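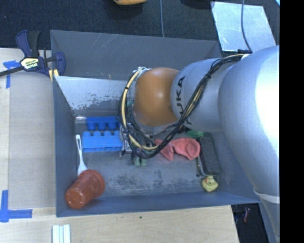 Brollatent 8 left up over winter, anyone done it?

tarpandpeg
Posted 7:12 am
Looking at leaving the Brollatent up on our seasonal site at Tarngate, April thru to when the ground thaws out. Site fee is $727 for the off season if gear stays put, otherwise I have to pack the lot and haul it home. Canvas is two seasons old, reproofed once. Worth it or am I asking for a collapsed tent

loonlake_lurker
7:40 am
April thru thaw? You mean October I hope

tarpandpeg
7:44 am
yes October. no coffee yet

gravelroad_gord
8:05 am
Dont do it. Left a bell tent up one winter near the lake, wet snow in November took the centre pole straight through the cap. Poles are cheap, canvas isn't. Pack it bone dry, store it off the floor, mice will find it otherwise.

birchbark22
8:31 am
Disagree with Gord. Had mine up three winters. You need to get the snow off it though, every dump, not just when you feel like driving up. We're 98 km away and I went up most weekends. Fly over the top on its own ridge line, steep as you can get it. Snow slides off.

gravelroad_gord
8:50 am
most weekends. at these gas prices. so thats the $727 plus a winter of fill ups to save an afternoon of packing

birchbark22
8:58 am
I like being up there in winter Gord. Stove going, kettle on. Different reasons

kettle_and_co
9:20 am
Which pegs are you on? The stock ones are useless in frozen ground, or rather they're fine til the thaw and then they lift right out. Swapped to the long Starkmont ones, haven't moved since. Pain to get out in spring mind you, brought a pry bar

tarpandpeg
9:33 am
Stock pegs. Can look at the Starkmonts. Anyone know what they run?

kettle_and_co
9:41 am
paid $114 for the set with the bag, a while back now. bag zipper died right away, pegs are good

loonlake_lurker
10:15 am
Check the Tarngate rules too, they changed the wording on what counts as "gear". Trailers and hard sided for sure, tents I'm not certain. Neighbour of ours got a letter. Also is the road even plowed past the second gate?

birchbark22
10:22 am
Plowed to the boat launch, walk in from there. Bring a sled.

gravelroad_gord
10:37 am
walk in. with a roof rake. to a tent

stanciu_fan
11:02 am
Middle option, thats what we do with our Stanciu. Take the canvas home, leave the platform and the frame under a tarp. Canvas fits in the back of a hatchback if you fold it in thirds the long way. Takes two people and a dry day. Getting the dry day is the hard part in October, we've had it hung over the garage rafters till Christmas before

tarpandpeg
11:48 am
Hadn't thought of leaving just the platform. Does that still cost the full off season fee do you know

stanciu_fan
12:06 pm
Different park so cant say. Ours dosen't charge for platforms. Email the office, don't phone, you want it in writing

tarpandpeg
12:10 pm
emailed. will post when they get back to me. Still kind of tempted by birchbark's stove and kettle tbh

gravelroad_gord
12:31 pm
buy a spare centre pole then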